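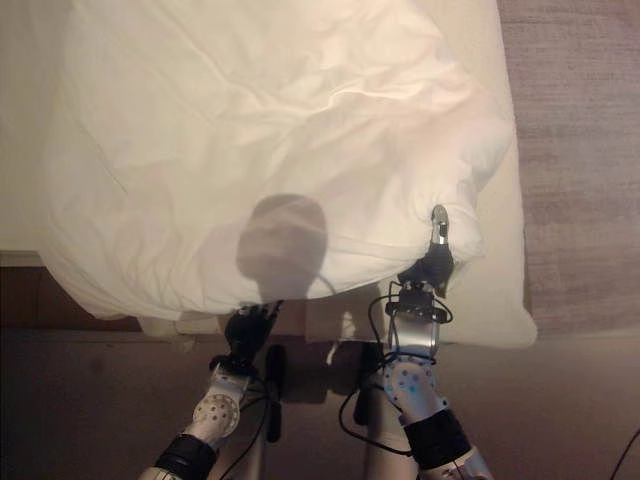 Institutions that furnish bedrooms in quantity tend to choose duvets by price and by the figure printed on the label, and both are poor guides to how the article will serve after a year of use. The Plutix All-Season Duvet has been offered to residential colleges, guest houses and staff lodgings as a single product that can remain on the bed from January to December. This review considers whether that claim holds in ordinary service. It also considers how the duvet looks when a room is in use, a matter that catalogs seldom address. A large white duvet bunched into folds, with its hem hanging over the near side and a pillow half covered beneath it, is what staff meet on most mornings, and a product intended for shared buildings should be judged partly on how quickly it can be brought back into order from such a state.

The assessment was carried out at the Tralidberg residence, which provides lodging for visiting lecturers and trainees. The housekeeping department purchased 100 of the duvets in September of the preceding year, together with covers from Costache. The purchase replaced an older stock of mixed origin, much of it thin at the corners and heavy in the center. Marlene Kettler, head of housekeeping, kept the laundry records on which this review relies. Comments from residents were collected by Odette Barbier at the front office.

Construction

The Plutix duvet has a cotton shell and a polyester filling. The shell is stitched in squares, and each square is closed on all four sides. Channel stitching, in which the filling runs in long tubes from head to foot, is cheaper to produce and was used in most of the stock that was replaced. In those older duvets the filling traveled toward the foot within a few months and had to be shaken back by hand.

The stitching on the new duvets is even and the thread is of good weight. The outer edge is bound with a folded tape, double stitched at the corners. Loops are sewn into each corner so that a cover with inside ties can be fastened. The loops are small, and several members of staff found them awkward to thread. A loop of twice the size would cost the manufacturer very little.

The care label is sewn into the side seam and is printed on a soft tape that remained readable through the year. The size is marked in gray thread at one corner, which allows single and double duvets to be sorted in the linen room without unfolding them. Staff regarded this as the most useful detail of the whole product.

Warmth and comfort

Warmth is difficult to judge fairly, as residents differ and so do rooms. The north wing at Tralidberg is colder than the remainder of the building and is heated by an older system. Residents there reported that the duvet was sufficient through the winter, although requests for an additional blanket were received during the coldest weeks. In the south wing no such requests were made.

Summer use was less satisfactory. The term "all-season" suggests a duvet that will be comfortable in July, and for many residents it was too warm. Seidu Lamptey, who lodged on the upper floor for the whole of the summer term, wrote that he slept under the empty cover and kept the duvet itself in the wardrobe. Similar remarks were received from other upper-floor rooms. An institution in a mild climate may find the product suitable throughout the year. One with hot summers should plan for a lighter alternative and for somewhere to store the duvets when they are not wanted.

The duvet is quiet in use. Some polyester-filled articles rustle when the sleeper turns, and residents mentioned this often in connection with the old stock. The new shell is soft enough that the complaint has disappeared from the comment sheets.

Laundering

Each duvet was washed at the end of every stay and, for long-term residents, once per term. The manufacturer permits washing at 140 degrees Fahrenheit. Across the year the laundry recorded 194 washes of duvets from this purchase. The shells did not shrink to any degree that affected the fit of the covers, and the white remained acceptable when the duvets were washed separately from colored articles.

Drying is the weak point. The squares hold water, and a duvet that feels dry on the outside may still be damp in the middle. Ms. Kettler's department found that one cycle in the tumble dryer was not enough for the double size and that a second, shorter cycle was needed after the duvet had been taken out, turned and shaken. This adds to the cost of each wash and should be included in any comparison with cheaper products. Hartmut Böttcher, who manages the laundry, has asked that double duvets be sent down only in the morning, so that none are left folded overnight before they are fully dry.

Two duvets were withdrawn during the year. One had a seam that opened along the foot, and the other was stained beyond treatment. The supplier replaced the first without charge after receiving a photograph of the seam and the order number.

Making the bed

The time required to make a bed matters greatly to a building with many rooms. The Plutix duvet is of moderate weight and can be handled by one person. It settles well when lifted by the two lower corners and allowed to fall. The filling does not gather in the middle, and a single firm shake is usually enough to flatten it.

The Costache covers deserve a separate word. They close with buttons along the foot, and the buttonholes are cut slightly too tight. New staff found them slow. The fabric creases readily and, unless removed promptly from the dryer, must be pressed. Britta Teuber, who trains new housekeeping staff, recommends folding the cover inside out before storage so that it can be drawn over the duvet in one movement. The duvet itself will accept covers from other makers, provided that the measurements are checked first.

Comparison with the Skatlow Classic

A small number of Skatlow Classic duvets were already in use in the guest rooms. The Skatlow is lighter and dries in one cycle. It is also noticeably less warm, and its channel stitching allows the filling to move. For rooms that are occupied only in the warmer months it remains the better choice. For year-round lodging with adequate laundry equipment, the Plutix is preferred.

Recommendation

The Plutix All-Season Duvet is recommended for residences with cool or moderate summers and dryers of full commercial size. It is not recommended for buildings that rely on domestic dryers or on line drying indoors. Purchasers should order one unit first, put it through the full washing and drying routine at their own premises, and weigh it before and after. They should also try the corner loops with the covers they intend to use.

The housekeeping department will keep the present stock in service and has requested a quotation for lighter summer duvets for the upper floor.

Last updated: 2018-10-28

3078 views | 2 comments

Contact | Copyright Tralidberg Residence Services | Back to top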